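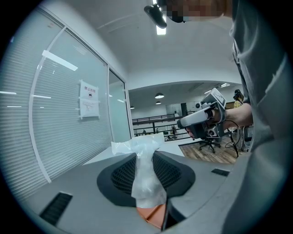
Figure 1. Hand-held gripper above a plastic bag.

4.2 Contract status and the end of fixed-term posts

Most of the disputes in our material began with the wording of a contract and only later became disputes about dismissal. In the four schools studied, support and teaching staff were hired under three kinds of agreement: permanent, fixed-term for one school year, and what the Vergara office called a "service letter," which had no stated end date but could be closed with 30 days of notice. Staff on service letters often believed they were permanent. The technical instructors at Andstead are the clearest case. Their letters listed classroom hours but left out workshop duties. When the school recalculated workloads in January, only the classroom hours counted, and six instructors fell below the threshold for renewal.

The threshold itself was not new. It had been written into the staff rules when the schools were placed under joint management, but the earlier administration at Andstead had not applied it. Interviewees differed on whether this amounted to a promise. Two former department heads said that renewals had been "automatic" in their time and that no one had been asked to show hours. The current management took the view that past practice gave no right to a new contract. The written rules support the second reading, although they also require that staff be told of their recorded hours before the end of each term, and we found no record that this was done at Andstead or at Pidar.

The settlement forms are a separate matter. Of the 99 staff who left the four schools in the period under study, 80 signed a form ending the relationship by mutual agreement. The form was one page long. It named a sum, stated that the employee had no further claims, and left a space for a signature and a date. Staff at Drirnetti received it in a meeting with the head of personnel and were asked to return it the same day. At Vergara it was sent by mail with a cover note and a deadline of two weeks. The difference in time shows up clearly in the interviews. Those at Vergara who signed had mostly spoken to a union adviser or a relative first. At Drirnetti only one person we interviewed had done so, and she had asked to leave the meeting in order to make the call.

We asked each person what they understood the form to mean. The answers fell into two groups. Some saw it as a receipt for final pay and did not know that it closed off a complaint to the labor board. Others understood this well enough but thought that refusing would delay the payment, or would affect a reference. A language teacher at Drirnetti put it this way: "I had rent to pay. I read it twice and then I signed it." The sums offered were small. The most common was 2,000, paid once, and the highest we saw on paper was 3,431, for an instructor with long service whose unused leave had been added in.

Kazlauskienė has argued that forms of this kind should be judged by the conditions under which they are signed, and that a clear text is not enough if the signer has no time to take advice. Our material fits that view in part. The Drirnetti cases are close to what she describes. The Vergara cases are harder to place — the staff there had time and, for the most part, advice, and still described themselves as having had no choice. Several said that the decision had been made once the timetable for the next term came out without their names on it. For these staff the form came at the end of a process they had already lost.

Pidar differs from the other three schools in having had a staff council through the whole period. The council saw the draft form before it was used and asked for two changes, a longer deadline and a line telling staff where they could get advice. The first was accepted. The second was left out of the printed version, and the minutes do not say why. Of those who left Pidar, fewer signed than at any other school, but the numbers are too small to carry much weight, and two of the people concerned were already close to retirement age.

4.3 Complaints to the labor board

Complaints were filed by staff from all four schools. Most were still open when we last checked the public register on 3 April 2026, and the account that follows relies on the written filings alone.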